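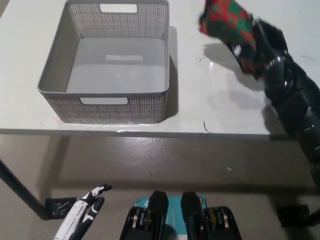 According to one former entrant, the hardest part of the Inskip Tidy-Up was explaining to parents why a term's work had gone into moving things from a table to a basket. The remark is quoted in the competition's own handbook, on the page where a welcome from the organisers might be expected.

The Inskip Tidy-Up is a yearly student robotics competition in which teams program a robot to pick up household objects and put them in an open container. It is run by the robotics club of Inskip College and is open to schools and colleges with a supervised workshop. The rules fill 40 pages, two of which concern robots.

History

The contest grew out of an evening class called Nolline, set up to teach programming to students who had already built a line-following buggy and did not wish to build another. The class project was a sorting task, at first done with wooden blocks. Blocks proved easy to grip and dull to watch, and were replaced by soft and crumpled things, which are neither. The first public round was held the following September before an audience made up largely of the other teams.

Format

Each team has a table, a plastic basket and a set of objects it has not seen before. Entries may use one arm or two, and a humanoid robot earns no extra marks, though this has never discouraged anyone from bringing one. A run is scored as follows:

Object lifted clear of the table: one point
Object released inside the basket: three points
Basket moved by the robot: minus two points
Basket moved by a team member: run void

A perfect run has yet to be recorded. The highest season total, 426 points, belongs to Meleo, a team whose program closed its gripper very slowly and was booed for it. Slow closing is now common practice.

Teaching

Students keep a log of every attempt, including the dull ones. Meleo's log for its winning season lists 2,308 grasps, many with the single comment "no". Logs are marked separately from the contest, and a team that finishes last can still take the log prize – several have, and at least one appears to have planned it.

Fistumetti dispute

The current rule on wrapped objects dates from a complaint by the team Fistumetti, which argued that an object and its wrapping should score separately if they parted company on the way to the basket. The judges' reply was published on February 18, 2018. It runs to 3,000 words and says no.

See also

Nolline (evening class)
Bin picking
Robot end effector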